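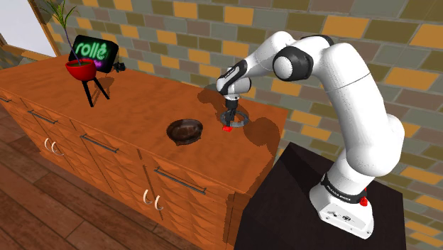 So is the Bornomel trial worth the money for a two-person shop like ours? I think so, as long as we keep using it the way we did this week and stop treating the virtual room as a toy.

February, 9:40 p.m. Tea gone cold, still at the desk, too wound up to sleep!

Bornomel is the kit Piret talked me into: you pick an arm, pick a room, drop in your objects and try a pick-up job before you touch any hardware. Today I stayed in the room with the long wooden cabinet and the brick wall (I love that wall, all those yellow-orange bricks) and worked on the little red block. The gray ring lies flat on the counter right there by the fingers, so the approach has to be fussy, straight down, slow. I ran it 83 times. The early runs were awful. Then I lowered the approach speed and changed the wrist angle by 6 degrees and the numbers got so much better that I called Piret in from the kitchen.

Things I like: resetting is instant, the shadows help me judge height, and swapping objects takes a minute or two. Things I don't: the help pages are thin, and saving a run under a new name still loses my notes. I wrote to their support person, Nattawut Ruangrit, and he answered in 27 minutes with a fix that half worked.

The full license is $969 for the year. Vasanthi thinks we should look at Cosura first, and fair enough, she's the careful one. I'll ask them for a trial in the morning.

Tomorrow I want to move the bowl closer to the ring and see what the planner makes of that. Also buy milk.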